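Galerie Tirnavix : questions fréquentes

Mis à jour le 18 mars 2026

La galerie est ouverte quand ?
Du printemps à fin octobre, 11 h - 18 h. Fermé entre deux accrochages, voir la page Agenda avant de venir.

Faut-il réserver ?
Non. Groupes de plus de dix personnes : un mail svp.

Où sont passées les gravures de Kauko Hirvonen ?
À Endville, dans notre deuxième espace. Accrochage prolongé. Les toiles de Paavo Hirvonen restent ici, salle du fond.

Peut-on acheter une estampe sans cadre ?
Oui, presque toutes. Tirages roulés ou à plat, au choix. Les formats raisin partent uniquement à plat (trop de coins cornés avec les tubes).
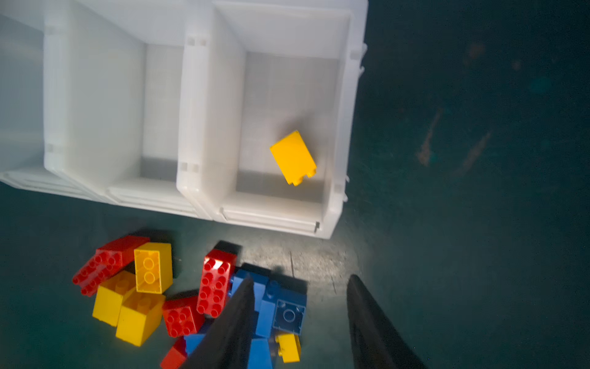

Bac de rangement blanc, à compartiments.

Vous expédiez à l'étranger ?
Oui. Devis sous 2 jours ouvrés. Assurance comprise pour les estampes, en supplément pour la sculpture. Les droits de douane sont à la charge de l'acheteur, on ne peut rien y faire.

Combien d'œuvres au catalogue ?
1 359 numéros, fonds Shakya compris. Seules 92 pièces sont visibles en ligne pour l'instant, la numérisation avance doucement. Demandez la liste complète par mail, on envoie un PDF.

Les certificats ?
Remis avec chaque œuvre, signés par l'artiste ou par la succession. Perdu le vôtre ? Envoyez une photo du dos et la facture, on regarde dans les registre.

Paiement en plusieurs fois ?
Possible, à voir avec l'accueil. L'œuvre reste en galerie jusqu'au dernier versement.

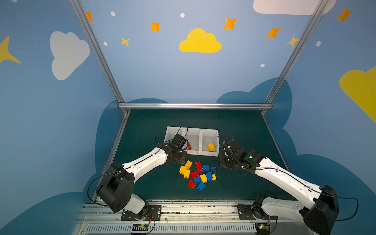
Le concours Estlow, c'est ouvert à qui ? À tout artiste majeur, peinture, volume ou installation, sans condition de diplôme. Deux projets maximum par personne. Le thème cette année est « Ciel intérieur », au sens large : des murs bleu ciel avec nuages et étoiles, ça rentre, un monochrome gris aussi. Dossier de cinq pages, pas plus, on ne lit pas la suite.

Les chiens ?
Petits et portés, oui. Sauf dans le jardin de sculptures, où ils peuvent marcher en laisse.

Photos autorisées ?
Sans flash ni trépied. Pour une publication, demandez d'abord, les droits dépendent de chaque artsite.

Une autre question ?
Formulaire de la page Contact. Réponse un peu lente en période de montage.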